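Teleoperar dos brazos en simulación: la grapadora se me cierra siempre en el mismo punto

Tiempo de lectura: 2 min
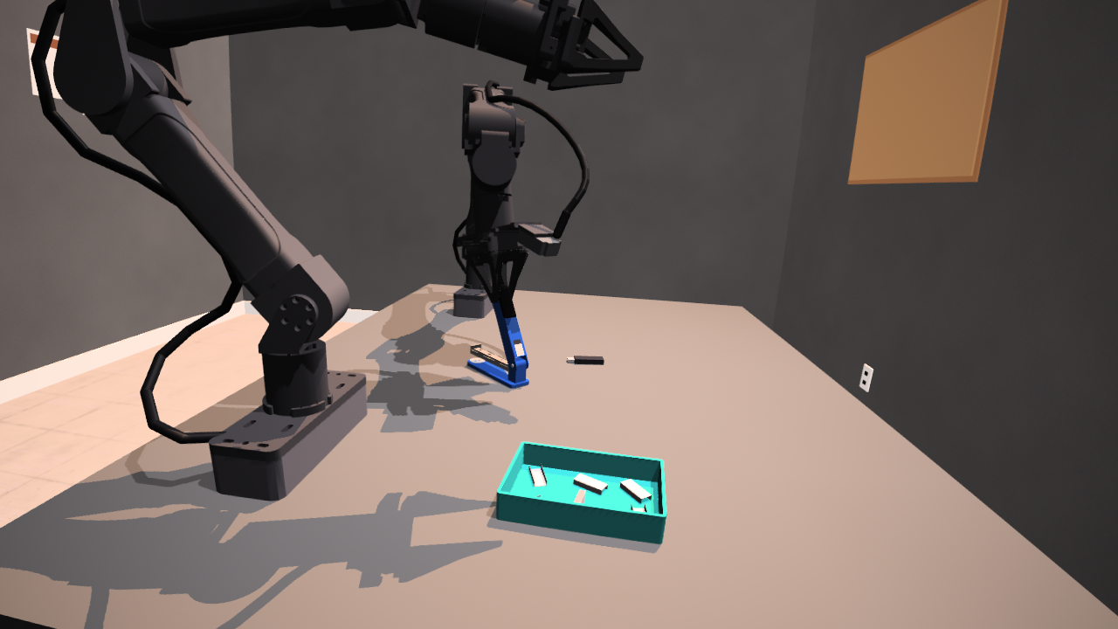

La grapadora abierta, con la pinza del brazo del fondo en la punta de arriba.

Pavithra Nambiar
¡Hola a todos! Llevo desde mayo grabando demostraciones con dos brazos en simulador (entorno Stollow, mandos Dretix) y me he atascado con la grapadora azul. La tarea es que el brazo del fondo la agarre por la parte superior, la mantenga abierta y luego la cierre despacito. Lo hago todo a distancia, mirando la pantalla, y de las 168 demos que tengo guardadas casi todas tienen el mismo fallo: llego bien a la punta, cierro la pinza y, en cuanto relajo la mano, la tapa azul se me escapa y cae de golpe. El brazo de delante de momento no hace nada, lo dejo levantado y con la pinza vacía. ¿Es cosa mía, del retardo o de la física de la bisagra? ¿Y tiro las demos malas o las aprovecho? Me da una pena horrible borrarlas...

Reddy_77
A mí me pasaba igualito con una caja con tapa. Mira primero por dónde coges: si agarras solo el extremo, al mínimo giro de muñeca se te va. Baja un poco más los dedos antes de cerrar y espera 2 segundos sin tocar nada (cuesta, lo sé, las manos se mueven solas). Después empieza el arco siguiendo la bisagra, no en línea recta hacia la mesa, que es el error típico cuando vienes de enseñar tareas de coger y soltar. Y revisa el muelle de la bisagra en el modelo: suéltala desde arriba sin robot y mira cómo cae. Si se desploma, súbele el amortiguamiento y repite.
Sobre las demos, yo no borraría nada. Sepáralas en otra carpeta y entrena solo con las limpias. Si en alguna recuperas la tapa y terminas bien, esa guárdala con las buenas, que al robot le viene de perlas ver cómo se arregla un despiste.

Hallon
Compra mandos mejores y listo. Con los míos de 1977 (es broma) también se me caería jajaja

mcarmen_lab
Añado una cosa a lo de Reddy: cambia el punto de vista mientras grabas. Desde detrás del brazo cercano la grapadora te queda lejos y calcular la profundidad es un suplicio. Yo puse una segunda vista lateral pegada a la bisagra y mejoré en una tarde. Y mueve un pelín la grapadora y la bandeja turquesa entre demo y demo, o el modelo se te aprenderá la mesa de memoria. ¡Ya nos contarás qué tal con el muelle!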